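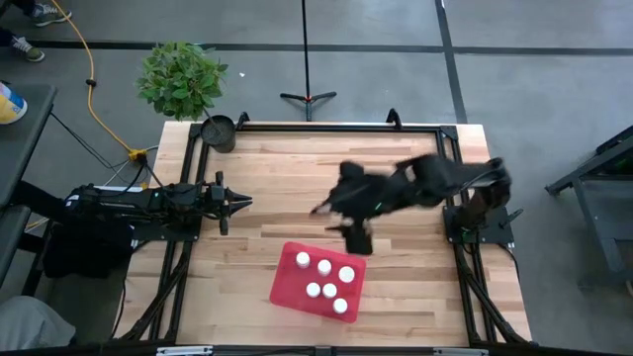

Greco Small-Parts Tray, Red

Sold by Fonurico
Home > Workroom > Trays and Holders > Greco Red

The Greco is a red plastic tray. We considered a longer opening, but anyone who has landed on this page has probably already lost something small off the side of a table and would like to get on with it.

It was drawn up for people who work with little pale things that like to wander: caps, cups, lids, sample jars, the tops of other things. On a light wooden table, white parts are polite enough to stay where you can see them right up until you need one. Put them on red and they show up from across the room. That is most of what the Greco does, and we have sold a great many on the strength of it.

What you get

The tray comes on its own or in packs of 2 or 4. The packs are the same tray more than once. We were asked in March whether the four-pack includes a lid, and it doesn't, and neither does anything else we sell in this range.

Each tray weighs 138 grams. You can pick it up one-handed while your other hand is busy with a sandwich, though please see the care notes on food.

Color: red. There was a gray one. It disappeared on gray benches, which we should have seen coming, and we stopped making it.

Loading it

Short, flat-bottomed pieces that can stand on their own base do best. Set them upright, flat side down, and leave some finger room between them if you plan to take them off again one by one. You can also crowd them all together in a bunch, which saves space and looks very thrifty. Getting one out of the middle is then your own affair.

Tall, thin pieces will tip over. Round ones that lie on their sides will roll to whichever edge is lowest, and you will learn something new about your floor. Marbles and ball bearings belong in the Plurnberg, our deeper dish, which has proper walls and a worse name.

The tray doesn't have to sit square to the table. Turn it whichever way suits your arm. Some customers find a crooked tray upsetting and have written to us at length. For them we suggest two small pieces of masking tape on the tabletop as corner marks, so it goes back in the same place every time.
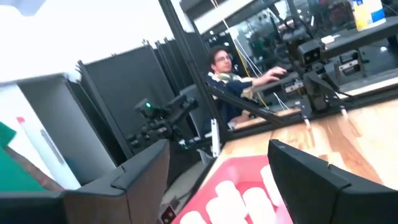 Will it scratch a wooden tabletop?

The underside is smooth and won't mark a sealed wooden top in normal use. Grit trapped under the tray can scratch, so wipe the table first, and lift the tray when you move it. On bare or freshly oiled wood, put a thin cloth underneath until the surface has cured.

Care

Warm water, dish soap, soft cloth. Dry it before you stack it with its brothers, or they will stick together and you'll have one heavy tray and a bad morning. Don't use scouring pads. They leave a cloudy patch right in the center, where everybody looks.

Keep it away from solvents, hot glue and the windowsill. Red plastic fades in strong sun and goes a sort of tired salmon – several people have told us they prefer it that way, but we can't take credit.

The Greco is not rated for food. It looks as if it ought to carry cupcakes. Resist.

Goes with

Plurnberg deep dish: for anything that rolls. Same red, more wall.
Parnilov table mat: a plain mat to go under the tray on bare wood or glass. It stays put and lies flat after a day or so out of the tube, longer if the room is cold.

Ordering and returns

Unused trays can come back within 60 days. Used trays can too, if there is something wrong with them, and we do ask that you take your parts off first. Our returns shelf has a jar of white caps that belong to other people, and it is getting full.

Trays ship flat between sheets of card. If yours arrives with a slight bow, leave it on a level table overnight with a book on it. If it's still bowed the next day, write to us with the order number and we'll send another.

Laboratories, schools and workshops buying in quantity should use the trade form, which asks for a delivery address twice. We know. Fill in both.

Page updated May 21, 2025: gray removed from the color menu, where it had been causing hope.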